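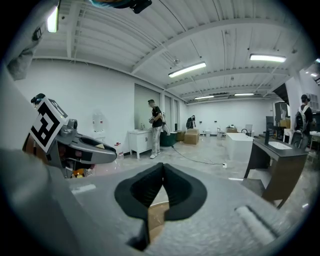 1/ Gente, a obra do salão novo da Linorora vai andando, devagarinho, mas vai! O armário branco com a torneirinha já tem o seu canto (e eu, confesso, já me afeiçoei a ele).

2/ O bebedouro fica ali encostado à parede, que com paredes e teto brancos até parece mais fresco. Falta escolher o espelho, e aí o Kacper Czerwiński e eu nunca concordamos, ele quer redondo, eu quero um bem comprido.

3/ As caixas de papelão ao fundo ficam para depois, prometo! Só de frete gastei cerca de 224 reais este mês, por isso agora vou com calma. Se alguém tiver dica de tapete para piso cinza, me conta, por favor?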